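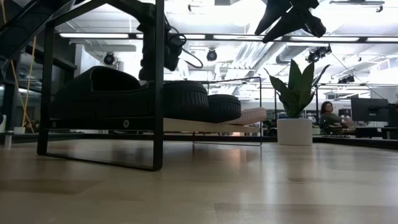 Ovidiu Bucur objects that a horror sequel cannot be scored on fright at all, on the grounds that anyone who has paid to see part four already knows where the killer is standing. We take the point, and scored it anyway.

Figure 2. Workspace with robot arm above the table.

4.2 Jump scares and the returning viewer

Our sample was the Skastholm cycle, in which a lakeside hotel reopens every few years to guests who have apparently never read a newspaper. We logged 153 scares across the series and sorted them using the Grisetti scale, which runs from "mild concern" to "drink spilled." Cats leaping out of cupboards were coded separately, there being enough of them to distort the totals.

Viewers who had seen the earlier films flinched less at the killer and more at the cats. Kowalczyk predicts the reverse: familiarity should build dread, and dread should make the killer worse. That may hold for films in which the killer is given something to do. In the third Skastholm picture he spends more than 30 minutes in a boathouse, and several viewers had forgotten about him by the time he came out.

The Zadholm remake complicates matters. It keeps the hotel and drops the cats, and its scores fell at every level of the scale – including among viewers who had complained about the cats in writing. We left those complaints out of the analysis but kept them in the appendix, where they are the liveliest reading. Scares heard through a wall were coded by sound alone and are treated in the next section.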